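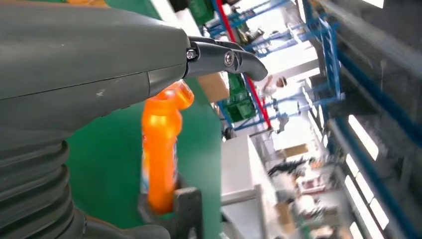
Wrist camera view, gray finger above the orange bottle in its bracket.

Givimon drop log: notes for people using the data

Hello, and thank you for picking this up. The set holds 337 wrist camera runs of our picking arm handling bottles and small goods between shelving and a table, and we are fond of it, but please read this page before you train anything on it.

During March the gripper began letting go of bottles partway through a move. Tane Tapsell found the cause after a long afternoon with a hex key: a finger bolt had backed out by less than one turn, so the finger sagged under load while the controller still reported a full close. The grip signal in those runs says "held" right up to the floor. We went back through everything and marked 55 runs as suspect. They are still in the set — Gráinne Phelan argued for keeping them, and I think she was right, as real faults are hard to come by.

What to know

The column grip_ok is the controller's opinion. The column grip_checked was filled in by hand, by Eirini Chrysikopoulos and me, and is the one to trust.

In 7 runs we could not agree on whether the bottle slipped or was released on purpose. Those are marked "unsure".

Two runs end early where Lachlan Tawhiri pressed the stop button. Please don't score them as failed picks.

If you run the same gripper, put a paint mark across each finger bolt and look at it before every shift. We do now.

Corrections are very welcome and go to Carola Brandes, who looks after the label file.

Last edited Apr 13, 2018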